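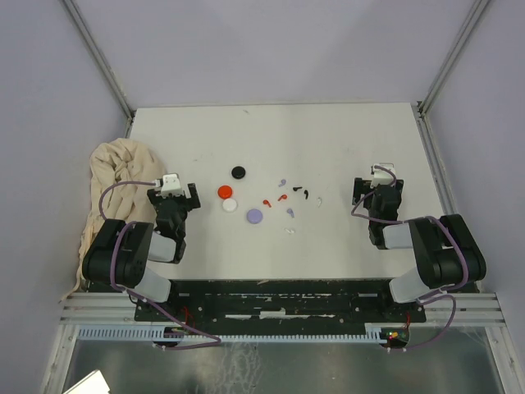 Zedgate, August

Section 4. Two-Arm Sorting Cell: Set-Up and Routine Care

This section applies to the Clurkden two-arm cell with the Lim controller. It is intended for operators who have completed the site safety briefing. Repairs to the arms themselves are outside its scope and must be referred to Chinyere Olaniyan.

CAUTION: Do not reach over the mounting plate while the arms are powered. Press the stop button and wait until the controller reports that both arms are idle.

4.1 Preparing the table

1. Place the caps and small hooks on the white tabletop between the two grippers. The order of the colors is not important.
2. Leave clear space between neighboring hooks wherever possible. Caps may touch.
3. Push the cloth to the left side of the table. It may hang over the edge, but it must not lie in the area between the grippers.
4. Start the Cendach routine at reduced speed for the first cycle of each shift.

Note: White pieces are difficult to see against the tabletop. Check for them by eye before starting a cycle and again after clearing the table. 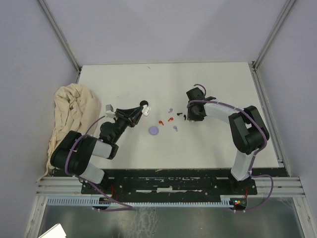

MAINTENANCE: CABLES AND MOUNTS

4.2 Wrist cables

1. With the cell stopped, follow each purple cable from the wrist, past the elbow, and down toward the base.
2. Confirm that the loop near the wrist is free to move and cannot catch on the gripper.
3. Move each elbow by hand through its working range. Stop if the cable becomes tight.
4. Inspect the red wires near the arm mounts. Any wire with damaged covering must be replaced before the cell is restarted.
5. Check the bolts on the black mounting plate. Scuffing of the surface is acceptable. A bolt that turns under finger pressure is not.

The cable check is due every 500 cycles and after any collision, however slight. Enter the result on form 157.

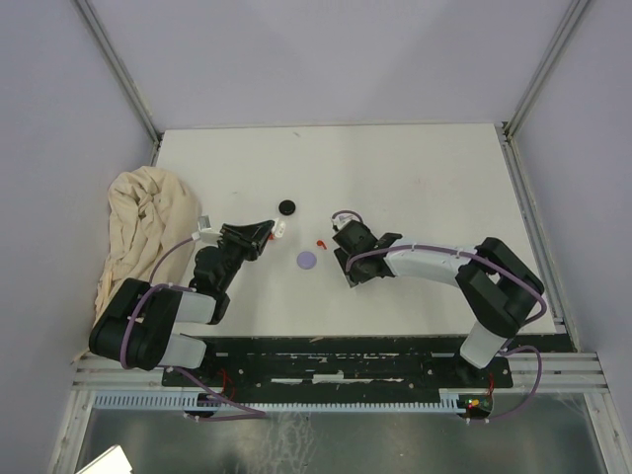
Osaze Adebisi advises that the elbow loops be checked with the arms extended as well as folded, as a loop that looks generous in one position may be too short in the other. This practice has been adopted for all shifts.

4.3 Gripper fingers and table surface

1. Wipe the inner faces and pads of the fingers with a dry, lint-free cloth.
2. Examine the upper rim of each finger. Light scrapes and small chips are normal wear. Replace a finger if a chip reaches the pad.
3. Remove flecks and other debris from the tabletop. Even a small fleck may be mistaken for a white piece. 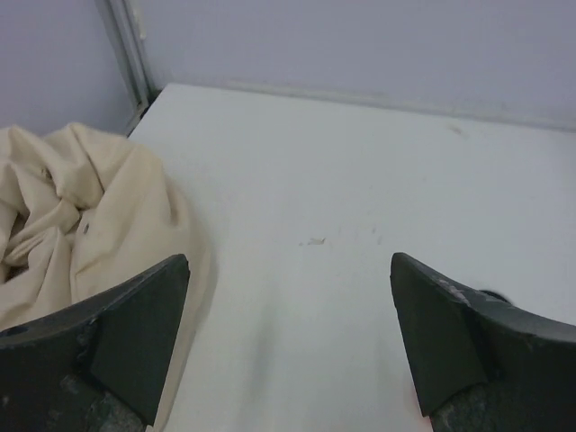

4. Open and close each gripper 20 times at low speed and listen for grinding.
5. Return the controller to normal speed and sign the log.

Requests for replacement fingers should be sent to Abimbola Onyeka, with the arm (left or right) stated on the request.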